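Point cellule Sasura - jeudi, 9 h

Présents : Muammer Kılıçarslan (maintenance), Duygu Akbulut (intégration). Excusé : Tomar.

**1. Pince**

- Jeu constaté sur le doigt droit. Vis de fixation à remplacer, couple à reprendre selon la fiche Zender.
- Compteur à 3 099 cycles depuis le dernier graissage. Intervalle ramené à 500 cycles - M. K. met à jour le plan d'entretien.
- Effort de serrage limité à 70 % pour les gobelets à paroi mince.

**2. Caméra de poignet**

- Recalibrage main-œil à refaire après démontage des doigts. Mire à demander à Prurnetti.
- D. A. signale que les parois translucides perturbent l'estimation de pose, surtout quand deux gobelets se chevauchent à l'image. Seuil de confiance à revoir.

**3. Poste de travail**

- Plateau rose conservé comme zone de dépose. Position à repérer avant chaque série.
- Nettoyage de la baguette métallique en fond de plan ajouté à la liste hebdomadaire.

Vues de la caméra de poignet, gobelets et plateau : 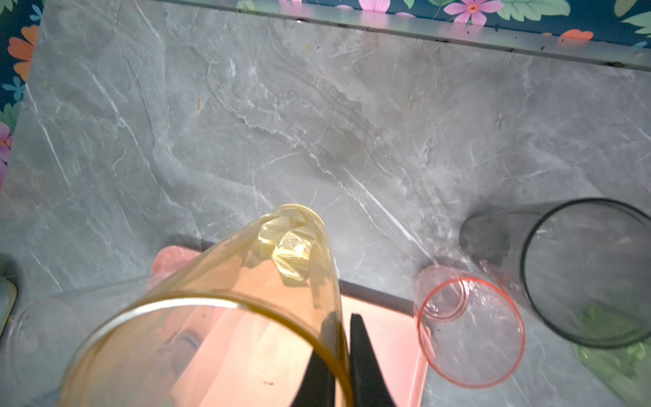
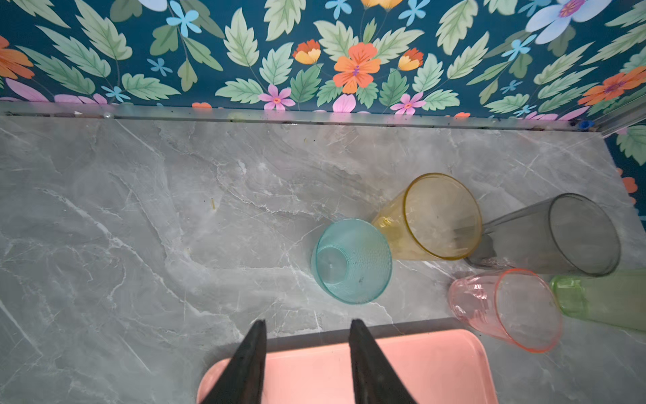
**4. Actions**

- M. K. : vis, graissage, contrôle du parallélisme des doigts.
- D. A. : recalibrage, puis essai à vitesse réduite.
- Câble du poignet : gaine à inspecter, remplacement non décidé - devis Zender attendu.

Fin de séance à 9 h 40.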